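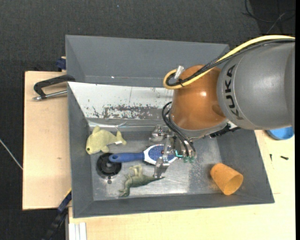

Jovolano publishes code of practice for robotic bin picking

Voluntary guidance covers cell layout, cable care, test objects and the reporting of results

JANUARY — Jovolano, the membership body for users and builders of handling robots, has published a code of practice for cells in which a robot arm takes mixed objects from a bin. The code is available to members and non-members without charge and applies to new and existing cells from the start of next month.

The document was prepared over two years by a working group drawn from integrators, warehouse operators and research laboratories. Tiso, Cido and Ezeani each made a test cell available to the group, and 3,031 pick attempts were recorded under the draft rules before the final text was agreed.

The code does not replace the law on machinery or the duty of an employer to assess risk. It is intended to be read with the safety standards already in force, and it deals with matters which those standards leave to the judgement of the site: how a bin should be fixed, what should be put in it, how cables should be carried along the arm, and what must be written down when a pick is counted as a success or a failure.

"Members have asked us for several years for a text they could hand to a new technician on the first morning," said Weidong Jiang, who chaired the working group. "The existing standards are very good on fences and stopping distances. They say little about the bin itself, and the bin is where most of our members lose their time."

The bin and its surroundings

Part One of the code sets out requirements for the work area. A bin must be held so that it cannot shift when the gripper touches a wall or the bottom. Clamps are permitted for this purpose on test benches, provided that they are checked at the start of each shift and that their position is marked on the cell drawing. In production cells, bolted fixings are required.

Tools, spare clamps and loose fastenings such as screws are to be removed from any surface within reach of the arm before automatic running begins. The working group regarded this as one of the most frequently neglected points in the cells it visited, and the code asks for it to be entered as a separate line on the start-up checklist.

Walls and bottoms of bins will become scratched in use. The code accepts wear to paint and surface finish, but asks sites to record it, as worn and reflective surfaces may affect the readings of vision systems. Where a bin is repainted or replaced, the change must be noted beside any results obtained afterwards.

Cables on the arm

Part Two concerns the cables and air lines that run to the tool. They should be bundled and tied at fixed points, with enough slack for the full movement of the joint and no more. Any loop standing clear of the arm must be included in the collision model, or the arm's speed must be limited to the figure given in the code's second annex. Cables crossing the floor behind the cell are to be covered or routed away from walkways.

Inspection of ties, connectors and fittings is required after every 1,000 cycles, or sooner where the arm has struck the bin. A cell that has not been inspected within that interval may not be described as conforming.

Choice of objects

Part Three will be of most interest to laboratories. It recommends that a test set be made up of everyday items which differ in shape, stiffness and surface, and names soft toys, hairbrushes, cups and flat discs among suitable kinds. Items should be placed without arrangement, and some should be allowed to overlap. An object lying close to a wall or in a far corner must not be moved by hand to help the robot once a run has begun.

Each object in the set is to be listed and weighed. Labels and tags may be left on, but the list must say so. Soft items should be replaced when they have lost their shape.

Reporting results

Under Part Four, an attempt begins when the gripper enters the bin and ends when the object has been released at its destination or the arm has returned empty. Three outcomes are allowed: success, failure and stopped. A pick in which two objects are lifted together is to be recorded as a failure, even if both arrive at the destination — a point on which the working group took a vote.

Sites that publish a success rate must also publish the number of attempts, the list of objects and the number of times a person entered the cell during the run.

"We had long discussions over the double pick," Weidong Jiang said. "An operator in a parcels depot may be quite content with it. A pharmacy would not be. We chose the stricter reading and have allowed sites to add a note."

Conformity and review

Conformity with the code is by self-declaration. A form is provided in the first annex and must be signed by the person responsible for the cell. Jovolano will not inspect cells or issue certificates, and its name may not be used to suggest that it has done so.

Comments on the text are invited from any user of the code and should quote the clause number. A first review will take place after 2 years. Clauses on mobile robots and on cells shared with people were left out of this edition and will be considered by a separate group.

Notes to editors

The code of practice may be obtained from the publications desk at Jovolano. Printed copies are available on request and are supplied at cost.

Tiso, Cido and Ezeani provided cells and staff time to the working group. They received no payment from Jovolano.

Requests for interviews with Weidong Jiang should be sent to the Jovolano press office.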